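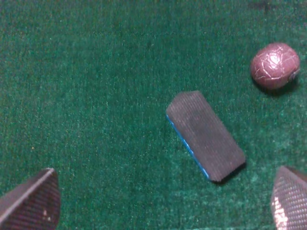

A ribbed block and a foil-wrapped ball on green carpet.

What the Floor Keeps

The green carpet at Nellel was laid in May, and by the second week people had stopped noticing the color. What they kept noticing was how much ended up on it. A deep green with a short, fuzzy pile catches every pale thread that lands there, and it makes small objects look as if somebody had set them out for sale.

Nellel is a shared workroom on the upper floor of a former shoe warehouse in Rulance. It has 40 desks, one long sink and a shelf for things that have lost their owners. Members pay by the month and sweep up after themselves, more or less. The shelf fills anyway.

I spent 3 days there looking at what turns up underfoot. Candy is the most common. Someone buys a bag of the foil-wrapped kind for the front counter, and the balls roll. A pinkish-mauve one shows up well against green. The plain brown ones can sit under a desk for a long time.

Then there are the blocks. A flat rectangular one, dark gray on top with fine grooves running lengthwise and a line of bright blue down the side, could be any number of things, and members had several suggestions. Sanding block was the first. Eraser was the second, from someone who teaches drawing. A third person thought it had to be a foot off a piece of equipment. It went on the shelf without a label.

The carpet itself came from Itach, a small supplier two streets over, and the bill was $2,637 with fitting. The old floor was bare concrete, painted 900 times by the sound of it, and it was cold to stand on. Concrete hid nothing either, but things that fell on it made a noise and got picked up. On carpet they land quietly.

Felt-like surfaces hold lint. A vacuum with a brush head lifts most of it, though the finest fibers need a rubber glove or a damp sponge pulled in one direction. Members at Nellel use an Åberg brush that hangs by the door, and it does a fair job along the walls. It is slow in the middle of the room.

The rule for the shelf is simple. Food goes in the trash at the end of the day, wrapped or not. Everything else stays for a month and then goes into a box by the stairs, free to whoever wants it. When I left, the box held two chargers, a tape measure, a child's mitten and a bag of cork coasters.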